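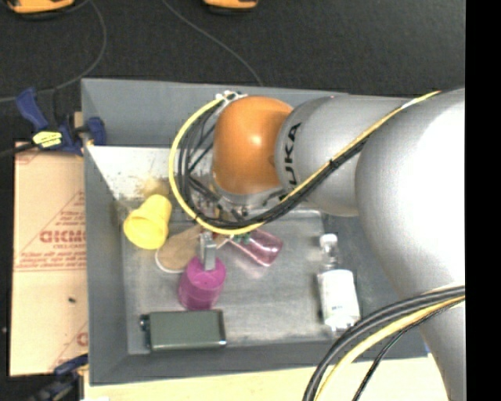 *Household items in a grey open bin.*

# About Clevness

Clevness clears, sorts and rehomes the contents of houses. Most of our work comes from families settling an estate or moving a parent into a smaller place, and the rest comes from landlords, lawyers and people who are leaving the province. We work out of a warehouse at 553 Halvorsen Road, with a retail shop at the front that is open to anyone.

The company is privately owned. There are 23 of us on payroll, full-time and part-time, and we own our trucks.

## How we started

Isauro Ayala started Clevness after clearing his aunt's bungalow in Dranach. He had two weeks before the sale closed and no clear idea of what to do with a full basement, a garage and a sewing room. The junk removal companies he called quoted by the truckload and took everything to the transfer station. The auction house wanted the dining set and one cabinet. Everything in between, meaning the kettles, lamps, bedding, hand tools, jars of screws and good saucepans, had no obvious place to go.

He rented a cube van and did it himself. Some of it was sold from the driveway, some went to a family down the street who had just moved in, and a good part of it sat in his own garage until the following spring. The next job was for a neighbour of the aunt's, and the one after that came through the neighbour's lawyer.

For the first few years the business was one van and whoever was available. We moved into the Halvorsen Road building when the garage, and then a storage unit, and then a second storage unit, ran out of room. The building was a flooring wholesaler before us and still has the sample racks along the east wall, where we now hang coats and curtains.

## What we do

**House clearing.** We empty a house, apartment or single room down to the walls. The crew sorts on site into what the family is keeping, what we can resell, what can be donated and what has to be recycled or thrown out. The house is swept when we leave. We don't do repairs, painting or carpet removal, but we can give you the names of people who do.

**Downsizing.** This is slower work. We come in for a few hours at a time, usually in the morning, and go through one room per visit with the person who is moving. We measure the furniture against the floor plan of the new place. We pack what is going, and we're there on the other end to put the kettle and the bed where they need to be on the first night.

**Contents lists.** Executors often need a written list of what was in the house. We prepare one room by room, with photographs and an ordinary resale value for each item or group of items. It is not an appraisal. If we see something that should be appraised, such as jewellery, paintings, coins or firearms, we stop and tell you before it leaves the property.

**Resale.** Goods we have bought outright are sold in our shop. Larger furniture is on the warehouse floor behind it, and you can ask at the counter to be taken back.

## How sorting works

Goods arrive from a house in bins and cartons, each marked with the job and the room. Nothing from two different houses is put together until the first sort is finished. People remember things late, often a week or more after the house is empty, and it is much easier to find a missing recipe tin if the kitchen is still together.

The first sort looks for personal items. Photographs, letters, medals, passports, tax papers, keys, cash and anything engraved go into a sealed box that is returned to the family, whether they asked for it or not. We check coat pockets, books, teapots, the undersides of drawers and the freezer. We have found cash in all of these.

The second sort is by condition. Electrical items are plugged in and run. Anything with a cut or taped cord is pulled out. Cookware is checked for loose handles and chipped enamel. Linens are washed here, in two machines we bought from a motel, and dried on racks in summer and in the dryer the rest of the year. Toys and cribs are checked against the recall notices, and we don't sell cribs, car seats or bike helmets at all.

The third sort is by where it goes next: shop floor, donation, parts and scrap, or disposal. Each bin gets a paper tag with the destination on it. We tried doing this with a phone app for one winter and went back to tags.

## Civo

Civo is our furnishing program for people setting up a home with very little. It supplies basic household packages to tenants referred by housing workers, settlement agencies and shelters. A package is made up for the size of the household and covers the kitchen, bedding, towels, lamps, a table and chairs, and cleaning supplies. Mattresses are bought new.

As of June 27, 2021, Civo has sent out 2376 packages. Tenants pay nothing. The program is paid for from shop sales, from a set share of every clearing contract, and from donations of goods by families who ask for part of a house to go that way.

Tenants who are able to come in can choose their own dishes, bedding and lamps from the Civo shelves, and most would like to. For those who can't, we ask a few questions over the phone. The questions are practical ones. Does the stove work, is there a bathtub or only a shower, are there stairs, does anyone cook for a large group, is there a baby.

Referrals must come through a registered agency. We can't take requests from individuals, and the wait depends on the season. September is the longest.

## Where the work takes us

We cover Dranach, the lakeshore townships and the city as far as the ring road. Outside that area we charge for travel at cost. There are 11 municipalities in our regular territory and each has its own rules for paint, propane tanks, tires and mattresses, which is one reason our estimates ask for the street address before anything else.

In winter we ask that the driveway be cleared before the crew arrives. If no one is living in the house and there's no one to do it, tell us when you book and we'll bring a blower.

## What we charge

Estimates are free and are done in person. We walk through the house with you, open the closets and look at the basement, the shed and the attic if there is one. You get a written price within three business days. That price covers labour, trucks, bins, disposal fees and the sweep at the end. It doesn't change unless the contents do.

Where a house has goods we can resell, we offer a credit against the bill. The credit is shown as its own line so you can compare it with what you might get elsewhere. You're free to take any item off the list and sell it yourself. With most houses the credit covers part of the cost. It's rare for it to cover all of it, and we would be cautious of any company that promises so over the phone.

A few things people are often surprised to hear have little resale value at the moment: pianos, china cabinets, formal dinner services, encyclopedias, most upholstered furniture, and televisions more than a few years old. Things that sell well include cast iron pans, hand tools, canning jars, wool blankets, plain wooden chairs, and sewing machines in working order.

## Our staff

Clearing crews work in threes or fours with a lead who stays on the job from the first day to the last. You'll have the lead's cell number. All staff who enter homes have a current criminal record check and first aid training, and we carry liability insurance and workers' compensation coverage. Certificates can be sent to your lawyer or property manager on request.

The warehouse team looks after sorting, testing, laundry and the Civo shelves. Shop staff price and display the goods. People do move between the two, and several of our crew leads started on the counter.

Isauro still does most of the estimates in Dranach. He runs the Monthly Oddments table at the front of the shop as well, where items that arrive without their other half (lids, single skates, one bookend) are set out at no charge.

We hire twice a year, in spring and early fall. Experience isn't required for warehouse jobs. A driver's licence is required for crew jobs. Postings go up in the shop window and on our Jobs page.

## Things we can't take

- Asbestos, or material that may contain it
- Live ammunition
- Prescription drugs (return these to any pharmacy)
- Propane cylinders larger than a barbecue tank
- Animal waste, or rooms where it hasn't been dealt with
- Vehicles, boats and trailers

If you have any of these, mention it at the estimate and we'll point you to someone who can help.

## Dropping off donations

Donations are accepted at the side door on Halvorsen Road during shop hours. Please ring the bell and wait for someone to come out. We need clean bedding, pots with lids, cutlery, can openers, small tables and working lamps most of the year. We have enough mugs. Please don't leave anything outside after closing, as rain gets in under the awning.

## Contact

Clevness
553 Halvorsen Road

For estimates, use the booking form or call the shop and ask for the clearing desk. For Civo referrals, agency staff should use the referral form and include a daytime number for the tenant. Enquiries about a current job should go to your crew lead first.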